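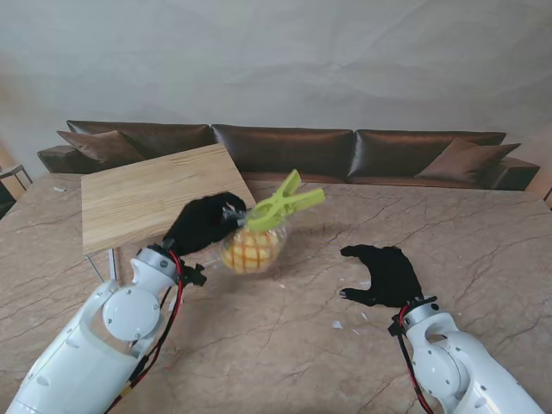

Trerent-users Digest, Vol 172, Issue 2

Subject: Re: [trerent-users] How many demonstrations for the tongs task?
Date: January 14, 2019

Hello all,

Thank you for the question. I answer between the lines, and I apologise if something is already written in the wiki.

> We are starting to collect examples for a two-arm set-up with
> gloved hands, and we want to include tool use. I read in the
> December thread that your group has 700 episodes for the tongs
> task. Is this enough to train on?

The 700 is an old number. At present we have 1,196 episodes recorded for the green clip, and these are before cleaning. With 700, the policy learned to reach the package, but it closed the clip too early when the package lay close to the edge of the table. I would not say that a bigger number alone has fixed it. We also changed the starting places of the package, so it is difficult to separate the two effects.

> Which object do you use? Ours is a wooden block and it works
> too easily.

We use the clear package with the yellow pineapple-shaped piece inside. The wrapping reflects the light and changes its form a little when the jaws press on it, so the operator has to correct during the lift. I think these corrections are the valuable part. Please do not cut them out when you trim the episodes! In our first batch we did it, and we had to go back to the raw files in Nistor to recover 172 of them.

> In your recordings the right hand does nothing. Do you still
> save its joints?

Yes, always save both arms. In this task the left hand holds the clip and the right hand rests open on the table, but the resting position is also a thing to learn. When we left the right arm out of the training, it drifted slowly to the centre and disturbed the left one. Ask your operators to put it down flat with the fingers spread, and to leave it there until the episode is closed.

> Do you clean the table between episodes?

We should do it more often. Small white flakes collect on the marble near the right hand, and if they stay there for a whole session, they are in every example of that session. My colleague believes that it is harmless. I am less sure, so now I write it in the notes field – "flakes, right side" – and we can filter later. The same for the colour of the background: when the cloth is changed, we begin a new session number.

> Last one: the Uteo labeller or the one from Kekow?

We have tried both. Uteo is faster for marking the start and the end. Kekow lets you mark the moment when the grip on the tool begins, separately from the moment when the tool grips the object, and for tongs you need these 2 marks. Its export of the time stamps was wrong by one step in our version, so please check yours before you label a large quantity.

If somebody on the list has recorded the same task with the clip in the right hand, I would be glad to compare the episode lengths. I can share our session notes, but the videos need permission first.

Best regards,
from the demonstration collection group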